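HOME CARE SKILLS, UNIT 4
Handout 4.2: Dusting and wiping around wood and framed pictures
Instructor: Ffion Bevan 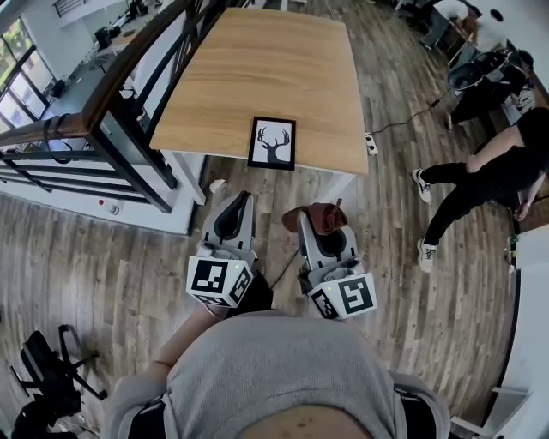 Fig. 1. A folded brown cloth, the oak-grain table and the deer head in its black frame.

Welcome back! This is the unit I look forward to every year, and I know dusting doesn't sound like much, but stay with me. A folded cloth and ten quiet minutes can change how a whole room feels when you walk into it. Bring this sheet to the practical. You'll want the margins for notes.

Folding the cloth

Start with a soft cloth and fold it in half, then in half again. You now have eight clean faces to work with (open it and count them if you don't believe me, everyone does the first time!). When a face looks grey, turn to a fresh one. A scrunched cloth leaves streaks and you lose track of which part you've used.

Dark colours hide dirt beautifully, so with a brown or reddish-brown cloth like the one in Fig. 1 you need to turn it by habit. I turn mine at the end of every tabletop, dirty or not.

The table

Light wood tops are forgiving about dust and very unforgiving about crumbs and sticky rings. Look along the surface from low down at one end, with the window opposite you, and everything shows up.

Lift things off before you wipe. Yes, even the picture you've only just put there. Work from the far edge towards yourself in long overlapping strokes, following the grain. Finish with the edges of the top, then the legs. White legs collect scuff marks near the floor, and a barely damp corner of the cloth usually shifts them.

The frame

I love this part. A black silhouette on a white background is a wonderful teaching picture: any lint on the glazing jumps out at you against the white, and any dust on the frame jumps out against the black. Lay the frame flat and do the top moulding first. Then the sides, then the bottom. Use a dry face of the cloth for all of it.

For the glazing, never spray the front directly. Liquid runs down under the frame and gets into the mount. Dampen the cloth, wipe, and buff with a dry face. If you aren't sure whether it's glass or acrylic, treat it as acrylic and use plain water.

Railings

Wooden handrail: one long stroke, cloth wrapped right around it, top of the stairs to the bottom. Metal balusters: pinch each one in the cloth and slide down. It's slow the first time and oddly satisfying after that. Aisling Mac Mathúna timed herself on the stairs at Wiltholm last February and did 59 balusters in 17 minutes, which is still our class record.

Floor last

Dust falls, so the floor waits. Pick up scraps by hand before you sweep. Move power strips and cords off the boards, unplugging first, and keep the damp cloth well away from them. On wood planks in mixed browns and greys you'll miss things unless you sweep in strips, so pick a plank line and stick to it.

For the practical

Bring two cloths, one to be kept dry. Read pages 3 to 6 of the Morris notes. Write down the order you would do your own front room in, and be ready to defend it!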